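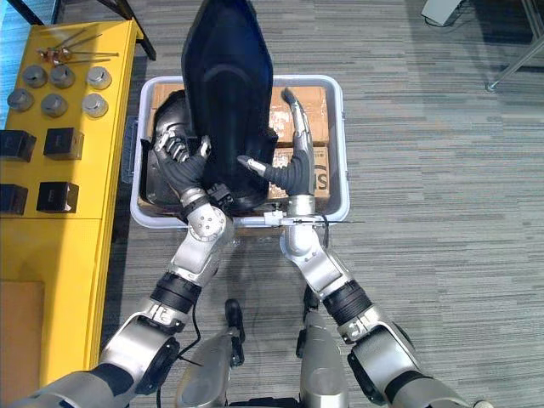
Borkport, November, gone eleven at night

My shoulders are killing me. I've had the hot water bottle on them since tea and I still can't reach the top shelf for the biscuits, so I'm writing this biscuitless and a bit cross. But it was a good day, I think. A long one.

We started on the bin set at last! I've been asking for the bin since September. Up to now it's all been table work, pick up the cylinder, put down the cylinder, over and over till I was seeing them when I shut my eyes (grey, in rows, obviously). The bin is a different animal. It's down on the carpet, so the robot has to reach low, and you're wearing the headset and looking down past your own hands, which aren't your hands, at a pair of silver legs that aren't your legs either. I did try to scratch my nose with one of its fingers this morning. Ariel saw.

I should say which Ariel, for when I read this back in ten years. There are two now. Ariel Dela Peña runs the sessions and Ariel Estrella started last month and does the labelling, and since neither will answer to anything shorter we've ended up with Ariel D and Ariel E, like vitamins. It was Ariel D who saw. She laughed so hard she had to stop the recording, and that one went in the reject pile with a note saying "nose".

So, the job. There's the pale plastic bin, and in it are some cardboard boxes and the shiny black mouldings from Evangelista, and the big one is a pig. It's too long for the bin, it sticks right out over the far side, and it's smooth all over with hardly anything to get hold of. I did it with one hand first because that's what I'd do at home. Hopeless. It just swung round and knocked the box. Then I tried pinching it between the thumbs, one from each side, with the left fingers hanging on to the smaller black piece so that didn't come up as well, and that felt much better in the gloves. You don't get any weight through the gloves, mind, so "felt better" mostly means I wasn't holding my breath.

What I keep having to remember is that I'm not there to empty a bin. If Okwood wanted the bin emptied they could send a nine-year-old. They want lots of goes at it, all a little different, with the thing lying this way and then that way, boxes on the right, boxes on the left, one box turned over. I got rather proud of myself mid-morning, did a whole run of lovely quick ones, and Ariel E came over ever so politely and said they were too alike. She'd lined them up on her screen and you could hardly tell one from the next. Same angle, same thumb, same little wiggle at the end. (I have a wiggle! I had no idea.) The Stuteo software flags it if you do it too often, a small orange flag, and I'd got a whole column of orange flags down the side like bunting.

After that I made a point of mixing it up. I started with my hands wide apart, or one up and one down. I went for the box first and left the shell for last. I let myself fumble a bit and then put it right, too - they like those best, the ones where you go wrong and sort it out, as long as you really do sort it out and don't just stop and sigh. It's much harder to be clumsy on purpose than you'd imagine. When I'm trying to be clumsy I go all theatrical, like someone pretending to trip over in a school play. The good fumbles were the ones I didn't mean.

The carpet gave us some trouble. It has those thin stripes, and with the headset on they sort of crawl when you turn your head, and by two o'clock I felt as if I'd been on the ferry. Ariel D made me sit on the step outside with a ginger nut and look at the car park. She wondered about putting a plain sheet down under the bin, then decided against it, as half the places this thing might end up will have a horrid carpet and it may as well get used to it. Fair enough. I've got to get used to it as well. I'm going to try those wristbands Mum wears on the coach.

When I started this morning the counter said 2731 and when I hung the gloves up it said 2798, for everything together, table and bin. Seven got thrown out and they aren't in that. Okwood have asked for 129 good ones of the bin before the end of the month and then they'll train on what we've got and see how it does without me. I asked Ariel D what happens if it's rubbish. She said then we do more. I asked what happens if it's brilliant. She said then we do more with something harder. So either way I'm all right for Christmas money.

I do wonder about the wiggle. Suppose it learns it. Suppose in two years' time there's one of these in a warehouse somewhere giving a silly little shake of the wrist every time it lets go of something, and not a soul can say where it picked that up. I told Ariel E this over the washing up and she said she'd been thinking the same and had half a mind to leave a few in.

Things for tomorrow. Take the flat shoes, the boots were a mistake. Ask about the left glove, the thumb is lagging and I'm sure it isn't me. Swap the two boxes round before we begin, and put the one with the big letters on it printed side down for a while. Clear the orangey panel off the end of the yellow table, I keep thinking I'm going to elbow it. Ring the dentist. Buy more ginger nuts, as I seem to have finished Ariel D's.

Bottle's gone cold. Bed.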